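Unit 4: Pick-and-Roll Coverage and Shot Quality
Course notes, Introduction to Basketball Analysis
Instructor: Gönül Dönmez

Read these notes before the Thursday session. Bring the possession log for the Hesarberg home games. The log is long, and you will need a way to filter it by coverage type.

4.1 Terms

A ball screen is any action in which an offensive player sets a legal, stationary screen on the defender guarding the ball. The player with the ball is the handler. The player setting the screen is the screener. Everyone else on offense is a spacer, whether or not that player moves.

A coverage is the agreed response of the two defenders involved. Most teams carry one base coverage and one change-up. What the other three defenders do is called the help scheme and is logged in a separate column.

4.2 Coverage types

Drop. The screener's defender stays below the screen, between the ball and the rim. The handler's defender fights over the top and pursues from behind. Drop protects the rim and gives up the pull-up jumper.

Switch. The two defenders trade assignments. The handler gains no immediate advantage, but the offense may now have a mismatch in the post or on the perimeter. Log the mismatch only if the offense attacks it within the same possession.

Hedge. The screener's defender steps out above the screen, delays the handler, and recovers. The weak side has to tag the roller during the recovery.

Blitz. Both defenders commit to the ball and stay there until it is passed. The offense then plays four against three. Hedge and blitz are often confused in the log – check whether the screener's defender starts to recover before the pass.

4.3 The data set

The Kiltemetti league file contains 3,199 ball-screen possessions. Each row has the coverage, the shot location, the result, and the time left on the shot clock. Possessions that ended in a foul away from the ball were removed. Possessions with two or more screens are coded by the last screen before the shot, foul, or turnover.

Coding was done by hand. Manolis Tsakiris coded the first half of the season and I coded the second. Our largest disagreements were over late switches, so treat that category with some care.

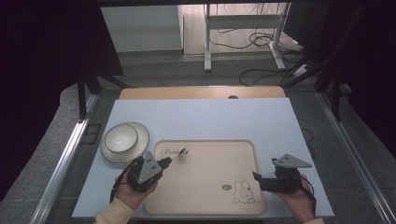 4.4 Points per possession

Points per possession is total points divided by total possessions, including turnovers. Do not use shot attempts as the denominator. A coverage that forces turnovers will look worse than it is if those possessions are dropped.

Small samples are a problem for blitz in particular. Do not report a figure for any handler with fewer than 15 possessions against a given coverage. Merge that handler into the "other" row.

4.5 Exercise

Work in pairs. Compare drop and switch for the Echeverri lineup, using only possessions that began with at least 10 seconds on the shot clock. Report points per possession, turnover rate, and share of shots taken at the rim. Write one paragraph on which spacers were helped off of, and from which side. Limit the report to 2 pages, with tables placed after the text.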